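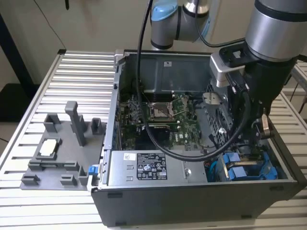 Friday, Kettle cell

Cable first. The long black loop still hangs down over the open case, and I don't trust it. Relleck says 20 mm of clearance is plenty – not with a CPU socket open under it.
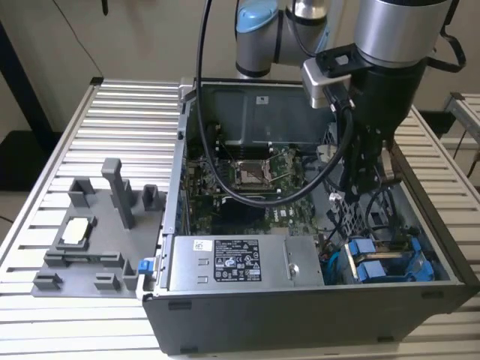 Shortening it at the wrist would cost us reach, so for now one extra tie and a slower approach. Program 378 unchanged. I doubt that cures the missed grips. 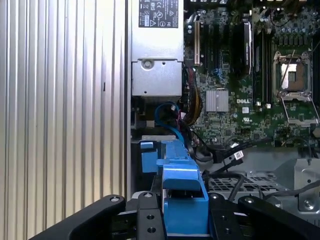
Grip check

Finger screws: all 4 to be marked with paint pen. Re-teach the caddy pick, then 3 dry runs before anyone calls it fixed.
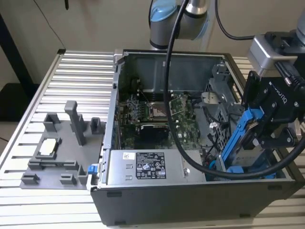 Gripper with drive caddy at the cage, fixture tray at left.

Force limit stays where it is until July.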